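Notebook, Illholm bench, 9/22/21
Topic: left gripper losing its pose during sessions

Second session in a row thrown out. The left gripper drops tracking mid-episode, the log keeps writing the last good pose, and nothing on the operator side complains. I only found it when I plotted the wrist path and saw a dead flat stretch of 61 samples in the middle of a reach.
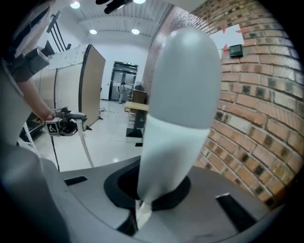

Checked the marker side first. Swapped the left marker for a fresh print, same dropout. Both units run the same Olvera firmware, so I ruled that out for now. The paper target with the red arrows, taped up on the brick wall, is what I used for the static test: point one gripper at it, hold still, compare against the log. Static error stayed at 2 mm the whole time. The fault needs motion.

Next was the cable. Wiggled it at the strain relief with the log running and got a dropout on the fourth try. Reseated the connector, taped it, ran again. 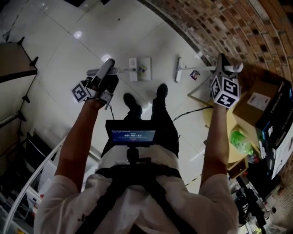
With the tape on, the pose held through 14 short episodes and then went again on a long reach to the left. So the tape helps and the connector is still bad. I think the latch is worn. Ullwood has spares – ordering one tonight.

The part that bothers me more is the silent hold. The Wuvitwood logger should stop the episode when the pose goes stale, and it doesn't.
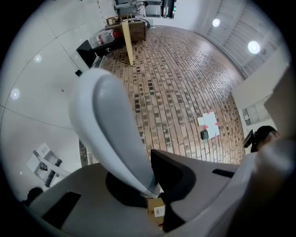 Rogelio Malabanan wants a hard stop plus a beep in the operator's ear, and says a warning on the chest screen is useless once the arms are up. He would also throw out everything recorded since the cable was last changed, good plots or not.

I agree on the beep. On throwing everything out, I'd like to run the flat-stretch check over the old files first. 1200 episodes is a lot to lose.
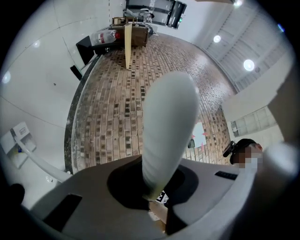 R. Ostrander

Check script is written, not run yet. It flags any file where the left pose repeats exactly for more than five samples. Right side gets the same check, though I have seen no fault there.

To do: fit new connector, repeat the long left reach, add the stale-pose stop. Left unit is tagged out until then.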